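Support > Schools and Colleges > Admissions and Enrolment > Ticket history

Ticket 292: Duplicate applicant records following sibling import
School: Holtance College, Adams campus
Raised by: Benedicta Nutsugah, Admissions Office
Priority: High
Status: Closed

The College reports that the February import of applications into the Duder admissions system created second records for a number of applicants who have a brother or sister already enrolled. Offer letters cannot be issued until the matter is settled. The import file held 3,000 lines.
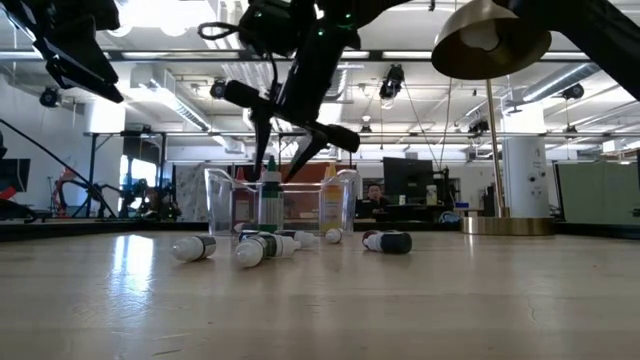
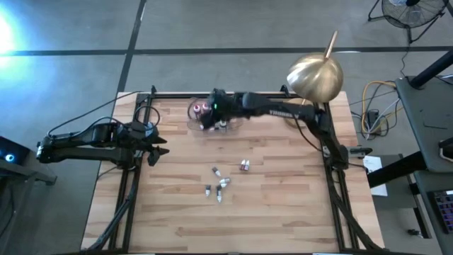 Pascual Montecinos replied at 9.20 a.m. that the ticket had been received and that the College should not delete any record by hand, as documents attached to a deleted record are removed with it. He asked for the import report and for one applicant number where the fault could be seen.

Benedicta Nutsugah, 10.05 a.m.
The import report is attached. It lists 39 applicants under "created with warning". In each case the second record carries the correct date of birth and the correct year of entry, but the family name has been taken from the parent's account. The entrance test marks remain with the first record. The registration fee is shown against the second, and the parents' page therefore states that payment is outstanding.

Pascual Montecinos, 11.40 a.m.
Thank you. The warnings agree with what is held on our side. Please confirm whether the box marked "Match on family account" was ticked when the file was loaded. It is on the second page of the import form, under "Siblings and former pupils".

Benedicta Nutsugah, 11.55 a.m.
It was ticked. The written procedure kept in this office says that it should be. The procedure was last revised before the move from Vaton.

Pascual Montecinos, 2.15 p.m.
In Vaton, that setting joined the child to the family and left the name alone. In Duder it also copies the name of the account holder where the two differ. The following steps have been taken:

1. Applicant letters have been put on hold for the Adams campus only.
2. The 39 pairs have been placed in a merge list, with the first record marked as the one to keep.
3. Fee entries have been moved to the kept record. Receipt numbers are unchanged.

The College is asked to check the merge list before it is run. A merge cannot be reversed after midnight on the day it is carried out.

Dzifa Zakaria, 3.30 p.m.
The list has been checked against the paper forms. Two entries should be withdrawn from it. They are twins with the same initial, and they have been paired with each other. All other entries may proceed.

Pascual Montecinos, 4.10 p.m.
The twins have been withdrawn and corrected separately. The merge has been run and returned no errors. The hold on letters has been lifted.

Benedicta Nutsugah, 4.45 p.m.
Names, test marks and fees are now correct for every applicant on the list. One parent has received two requests for the same fee and has been written to by this office. The written procedure will be amended so that the box is left clear for the remaining imports this year.

Resolution: Records merged. Setting explained to customer. Help page on sibling matching referred to Cristian Cusi for rewording.

Filed under: Admissions, Data import, Siblings, Fees

Recent tickets
Waiting list order changes after a place is declined
Term dates missing from the parents' calendar
Import stops at line 400 when a postcode is blank
Reference request sent to previous head teacher
Moving house groups from Vaton to Duder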